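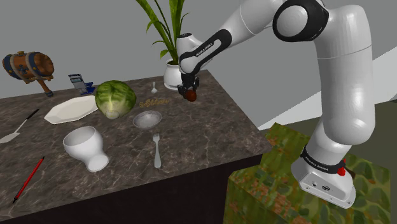
A marble top and a small brown object held above its back edge.

Marble in the kitchen: how to keep it nice for many years

When we moved to Merkusberg, the kitchen already had a marble worktop, and I did not know anything about it. My mother had only oilcloth on her table, and oilcloth forgives everything. Marble does not. In the first May I made a dull ring next to the sink with half a lemon, and it is still there. I write down what I have learned since then.

Daily cleaning

Use warm water, a few drops of mild dish soap and a soft cloth. Wipe, then wipe again with clean water, then dry with a towel. The drying is the step people leave out, and in our town, where the water is hard, you will see white spots already after one week.

Please do not use vinegar, lemon, bathroom cleaner or scouring powder. I know many tip pages recommend vinegar for everything. On marble it eats the polish.

Spills

Wine, tomato sauce, coffee and cola must go away at once. Press a paper towel on the spill and lift it. If you rub, you make the spot bigger.

Oil is slower but goes deeper. For an old oil stain I use a paste of baking soda and water, thick like yogurt. Put it on the stain, cover it with plastic wrap, tape the sides and leave it until the next day. Then take away the wrap, let the paste dry fully and lift it off with a plastic scraper. My worst stain needed this three times. For rust I have no good advice – there I would ask a stone shop.

Sealing

Put a little water on the stone and wait 13 minutes. If the place becomes darker, it is time for a new sealer. I use the one from Vurka, a small bottle, and before that I had Brivura, which smelled stronger but did the same work. Clean the top in the evening, let it dry overnight, and spread the sealer thin with a cotton cloth. Wipe off what the stone did not drink, or you get a sticky film. Try it first in a corner. A sealer gives you more time with stains, but it does not protect from acid.

Hot pots and sharp things

Always a trivet under the pot. Cast iron I put on a folded towel and a wooden board together. Under mortars and flower pots I glue felt circles. A sheet of felt cost me 42 crowns and I have still half of it.

Baking on marble

Now the pleasant part. The stone stays cool, so it is very good for pie dough and for caramels. Dust it with flour, work quickly, and scrape the rest together with a plastic card. Butter leaves a shadow if you let it stay, so wash with soap right after.

Small scratches

Fine scratches can be made less visible with polishing powder for marble, used with a damp felt pad and much patience. Deep ones I leave to Edet, the stone workshop behind the station. They asked 140 crowns for one corner and it took them less than an hour.

Sunday, December 19, 2021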